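Brush cup

A brush cup is a small open vessel in which a hairbrush or comb is stood upright when not in use. The name is applied loosely. Any cup, beaker or short jar may serve, and few makers have sold one under that name. It should not be confused with the brush pot of the writing desk, which holds paint or ink brushes and has a far longer and better recorded history.

Origins

Popular accounts give the brush cup a grand past as part of the Victorian dressing set. The evidence for this is thin. Dressing sets of the period usually laid the hairbrush flat on a tray, bristles down, next to the comb and hand mirror. A trade list issued by the Prudley pottery does include a "toilet beaker, square", pattern 1112, and this is often cited as the first true brush cup. The list does not say what the beaker was for. Toothbrushes seem at least as likely, and the claim appears to rest on a single caption in a later collectors' guide.

Firmer ground is reached with the spread of the moulded brush, which was light enough to stand in a cup without pulling it over. Household manuals from then on mention keeping brushes "in a pot by the glass", though without much interest in the matter.

Form

Most examples are round. Square cups with softened corners are also found, and are said to stop the brush from rolling about the rim. Whether they do so any better than a round cup of the same width has not been shown. Glazed pottery is the usual choice, being heavy for its size and easy to rinse. Cream, white and pale yellow glazes are common, probably for no better reason than that they were common on other bathroom ware.

The Mackay rule, repeated in several guides to the home, holds that a cup should be half as tall as the brush. No source for the rule has been traced, and many cups in daily use break it without falling over. The width of the base and the weight of the brush head matter more. Some 9 centimetres is often given as the best height, again without any stated grounds.

Way of standing

A brush may be put in handle first or head first. Handle first is the more usual, as it keeps the bristles clear of any dust or water in the bottom of the cup. The brush then leans, with its heaviest part outside the rim. A paddle brush with a wide head can tip a light cup if it leans too far. 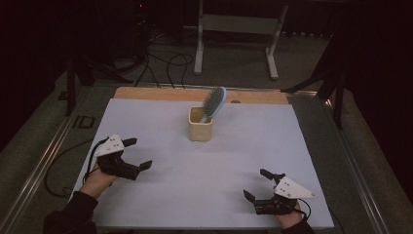
Clunetwood Household Objects Group

A square cream cup with a pale blue brush stood in it handle first. The head, with its dark grey pad, leans well out past the rim.

Claims about hygiene

Sellers often state that upright storage keeps a brush cleaner. A test reported in the Narkham home economics newsletter compared two brushes, one stood in a cup and one left in a drawer, over eight weeks, and favoured the cup. The sample was tiny and the drawer was not described. Jinlong Ye, reviewing the report, noted that neither brush had been washed beforehand, so any difference could have been there at the start. Loose hair gathers in the bristles whichever way a brush is kept, and has to be pulled out by hand.

See also

Comb tray
Dressing set
Toothbrush holder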